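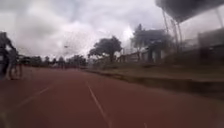

Pacer rover veered off its lane at speed - what would you check first?

Forum > Ground Robots > Faults and Safety
32 posts in this thread, showing first page

brickdust_bea
Hello all! Some of you followed my build log for the line-following pacer (four wheels, Bilarach motor controller, camera on a short mast, meant to run beside club athletes at a set pace). It has been going brilliantly and I was ready to post a happy update, but on Tuesday we had a proper scare and I'd love your brains on it.
Third fast run of the evening, straight section, holding the white line nicely. Then it let go of the line, drifted right and hit the kerb hard enough to snap a front arm. The remote stop did nothing for what felt like ages. The log says 549 milliseconds between the button press and the motors cutting, and at that speed it covers a lot of ground. No one was near it, thank goodness.
Battery was healthy, no brownout in the log, wheels all turning. The line confidence value just falls off a cliff and the steering goes with it.

Pan_and_tilt
Ooh, nasty, glad it was only an arm. Look at how smeared that still is! Even the edging strip on the right is a blur. I'd bet a week's biscuits on exposure time. Heavy cloud, so the camera opens up for longer, and at speed your nice sharp line turns to soup. What's your shutter set to?

brickdust_bea
Auto. (I know, I know.)

Pan_and_tilt
There we are then. Fix it at 1/1000 and put up with the grain. Line followers cope with grain far better than with blur.

Pak-hei Sin
I don't agree, sorry. The long line up the middle is still perfectly readable in that picture, and if I can follow it by eye the detector ought to manage. The one further left is the interesting one. It half disappears into the red. If your code fits a pair of lines and works out the middle, losing one of them could throw the steering to the side. Which way does it go when the left line drops out?

brickdust_bea
Right! It goes right! Oh, that is very interesting. It does fit a pair. I borrowed that part from the Zerkau lane code, and when one side goes missing it guesses from the last known width.

Pan_and_tilt
It could be both, mind. The blur kills the faint line first, then the pair fit goes wrong. My biscuits are not lost yet.

Pak-hei Sin
Half a packet at most.

lowgear_tom
Can I be the boring one? You're all having a lovely time with the vision and I think the stop is the real fault. Cameras lose lines, that's normal life. A stop button that takes more than half a second is what puts somebody in hospital. There's a person with a bike over on the left in your picture. Had it gone left, what then?

brickdust_bea
Not boring at all, and you're right, I should have led with that. The stop goes over the same radio link as the video. I've parked the whole thing until it's sorted.

Chia-jung Kao
Same radio link is your delay, almost for certain. I had this on my orchard rover: the stop message sat in a queue behind the video packets. Things I changed, in order:
- separate receiver for the stop, wired straight to the motor relay
- heartbeat from the handset, motors cut if it goes quiet
- if line confidence drops for 5 frames, slow right down and brake in a straight line
The last one is a software change and you could have it on the bench tonight. It made such a difference! I trust the machine far more now and I run it more often as a result.

lowgear_tom
Seconding the relay. Only thing I'd argue with is braking in a straight line. On a bend that takes you across the next lane. I'd hold the last steering angle.

Chia-jung Kao
On a bend, fair. But her last steering angle was the bad one, so holding it just drives you to the kerb more slowly. Maybe average the angle from before the confidence fell?

lowgear_tom
Hm. Yes, all right, average it.

brickdust_bea
You lot are wonderful. Evening's work: I replayed the log on the bench with the left line masked out by hand, and the steering swings right every time. Then I put the mask away and blurred the sharp frames from the slow runs instead. It swings right on those too, a bit later. So Pak-hei has the mechanism and Pan_and_tilt has the trigger, I think?

Pan_and_tilt
I accept this verdict and will be eating the biscuits.

Pak-hei Sin
Nice test. Would still rip out the width guess. Follow one line and treat the second as a bonus.

brickdust_bea
Doing that next. Relay and spare receiver are ordered from Brurkia, new arm is on the printer, and it isn't going back on a track until the stop has been timed with the wheels off the ground. Does anyone have a good way of timing it that doesn't rely on the rover's own log?

lowgear_tom
Phone on slow motion, with your thumb on the button and a wheel with a bit of tape on it both in shot. Count the frames. Do it with the video link running flat out, or you'll get a flattering number.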